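# Why Does Wood Have Stripes?

When I was little I thought somebody painted the lines on wood. I really did! I pictured a person with a tiny brush and a pot of brown paint, doing every floor and every door in the world. Then my aunt cut up a fallen branch in her yard, and the lines were already in there. I felt a bit silly, but mostly I wanted to know how they got inside.

So let's find out. You'll need your eyes, one finger, and something made of wood.

## A tree gets fatter from the outside

You grow all over. Your arms get longer, your feet get bigger, and your old shoes end up in a bag for your cousin. A tree does it differently. It gets taller at the very tips of its branches, and it gets fatter in one thin layer just under the bark. That layer is called the **cambium** (say it KAM-bee-um), and it's thinner than a sheet of paper.

Every year the cambium makes a new coat of wood and lays it over the old one, like pulling on another sweater. The old sweaters never come off. If a tree is 60 years old, it's wearing 60 of them.

In places with cold winters, each coat has two parts:

- **Spring wood** grows fast, when there's lots of rain and the leaves are new. In a tree like a pine it's pale and soft.
- **Summer wood** grows slowly, later on. It's darker and harder, and the band is usually thinner.

Then winter comes and the tree stops for a rest. One pale band plus one dark band makes one year. If you cut straight across a trunk, you see the bands as circles, and those are the **growth rings**.

I once counted the rings on a stump at the end of my street. I got 31. Then I counted again and got a different number, so I went home for lunch. It's harder than it looks – put a pin in every tenth ring and you'll do better than I did.

## So how do circles turn into stripes?

This is my favorite part, because you can try it with food.

Ask a grown-up for a leek or a big green onion. Have them cut it straight across. Circles! Now have them cut another piece the long way. Stripes! It's the same onion with the same layers inside, and all that changed was which way the knife went.

A tree trunk works just like that. Floorboards and shelves are mostly cut the long way, so the rings show up as lines running down the board. If the saw goes near the edge of the trunk, the lines can bend into pointy arches, a bit like a stack of upside-down letter Vs. Woodworkers have a name for those. They call them **cathedrals**, like the big churches with the pointy windows.

All these lines together are called the **grain**. Run your finger along it, then across it. On rough wood you can feel the difference (watch out for splinters, and ask before you rub anything that isn't sanded).

## What about the wide stripes on a tabletop?

Some tables have two kinds of stripes at once. The wide ones are separate strips of wood, glued side by side. Each strip might come from a different part of the tree, or from a different tree altogether, so one can be creamy and its neighbor more tan. The thin lines inside each strip are the grain. People call this kind of top **butcher block**. 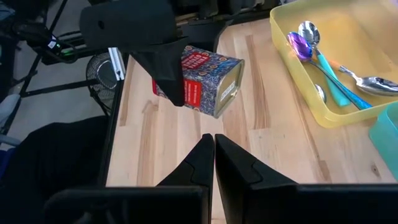

Why would anyone bother gluing strips together when they could use one big plank? Well, wood moves. It soaks up a little water from damp air and swells, and when the air is dry it shrinks again. A wide plank can curl up like a potato chip if it dries unevenly. With lots of strips, each one pulls its own way a tiny bit, and the whole top has a much better chance of staying flat.

## And the dark spots?

Those are **knots**. A knot is the place where a branch started. The trunk kept putting on its sweaters year after year, and each one had to go around the bottom of the branch. Saw through it later and you get a dark spot, often with the grain swooping past it like water around a rock. Knots are usually harder than the wood near them, and that's why a nail can bend if you hit one.

## Be a grain detective

Pick a rainy afternoon and go looking around your home.

1. Find something with straight lines.
2. Find a cathedral.
3. Find a knot, and see which way the lines bend around it.
4. Find a fake! Some furniture is covered with a printed picture of wood. Look for the same knot showing up twice.

I found 4 fakes in my own kitchen, and one of them was a cupboard I'd been calling oak for years. If you want to keep your finds, lay thin paper over some bare wood and rub gently with the side of a crayon. Write on the back where each one came from, or you'll mix them up like I did.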